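FOR IMMEDIATE RELEASE - May

Baltovis shares new training method for two-armed cloth handling

Our lab taught a pair of arms to spread fabric using far fewer demonstrations than we thought we'd need

Hi from Baltovis! We don't put out many press releases (the last one was about moving offices), but we have a result we're really happy with and we wanted to get it out the door before everybody scatters for the summer.

The short version: we have a new way of teaching a two-armed robot to pick up a cloth by its corners and lay it out on a table, and it gets there with 100 human demonstrations. Our old recipe used 500 for the same job. We call the method Naltano, and the write-up goes online Monday.

Cloth is a pain, as anyone in this field will tell you over coffee. A box has the same shape every time you reach for it, and a crumpled cloth never does. Corners hide under folds, and a grasp that looked fine from above can come up with two layers in it. So most of Naltano is about when to look from where. The wrist cameras see the fabric up close but lose the big picture, the head camera sees the whole table but can't tell one layer from two, and our model learns how much to trust each one at each moment of the task.
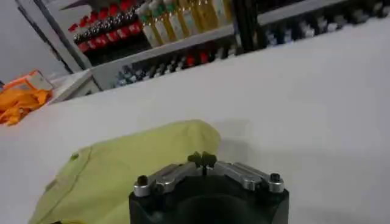 Stondberg, our partner on the evaluation side, wondered whether the wrist view was really pulling its weight, or whether we'd get the same numbers from the head camera with a bit more tuning. Fair thing to ask! We went back and ran it both ways. With the head camera alone, the arms still found the cloth just fine, but they picked up the wrong layer a lot more often and then kept going as if all was well. Adding the wrist view back in fixed most of that.

All told we ran 1054 trials, in different lighting and with the cloth dropped any old way at the start. Half of those runs used fabrics the model hadn't seen in training. It did worse on those - thin, slippery stuff especially - and the write-up has a full table of the failures, so please go read it before you get too excited on our behalf.

The other piece I'm fond of is how the two arms are trained together. Earlier we had each arm learn its own part and then bolted the two together with a timing rule. It was a mess, with one arm pulling while the other was still hunting for a corner. Now both arms share one plan, and if either grip looks shaky they both slow down.

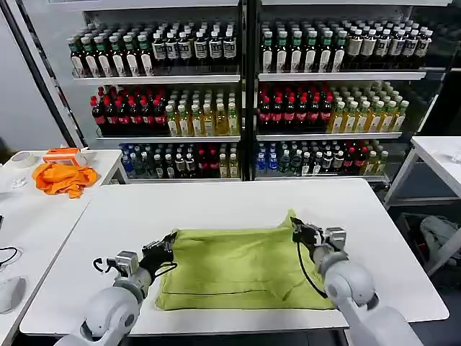
Posted by the Naltano project lead
Research Group, Baltovis

A typical run takes roughly 30 seconds from the first reach to the cloth lying spread. A person does it in a blink, so we have a way to go. Speed is next on my list, followed by folding, which I've been putting off for as long as I decently can.

We're releasing the training code and the demonstrations along with the write-up. They were recorded using Wan, our in-house teleoperation setup, and the notes on how we record are in there too. If you try the method on your own arms, please write and tell us how it went, including if it went badly. I'd love to see what it does with towels!

Press questions and requests for the failure table in spreadsheet form can go to the Baltovis press desk. Mornings are best.

###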